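Wednesday, shop fittings notebook, household aisle

Bay 206 again. Vesier want the mock layout to hold through a full day of customers, which is a lovely ambition for a shelf where most of the goods are soft and round.

Yellow packs first. Stacked flat they behave, provided the bottom one is squared up before anything goes on it. The lavender-blue ones lean if you put them down in a hurry, and I am always in a hurry by bay 206. Pressing down on the top of each stack for a slow breath seems to help. May be superstition. Leaving it in the method.

Stickers: yellow at 49.00, blue at 59.00, both MIRACLE, both close enough in shape that a tired person will swap them. I am the tired person. Keep the colors in separate stacks and never bridge the gap with a spare. 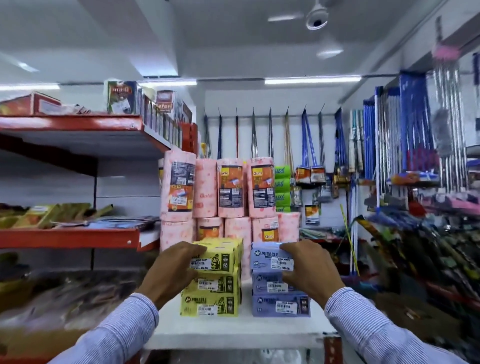 The Gala rolls are the other problem. A pyramid looks generous and sells well, right up to the moment someone wants one from the lower row. Goller's planogram has them upright in a tray. Goller's planogram also assumes a shelf 825 mm deep, so we'll be making our own arrangements. ELOX stays to the right of the rolls, upright, where it gives them something to lean on.

Brooms and mops stay on the back rail for now. Long handles behind small packs means every broom sale is a reach over my stacks. Asked Plutik for a quote on a side rack. They sent a brochure, 21 pages, mostly of brackets.

To do:
Recheck both stacks at 2, after the lunch crowd.
Try a low front lip under the rolls.
Measure the shelf again, in case it has grown.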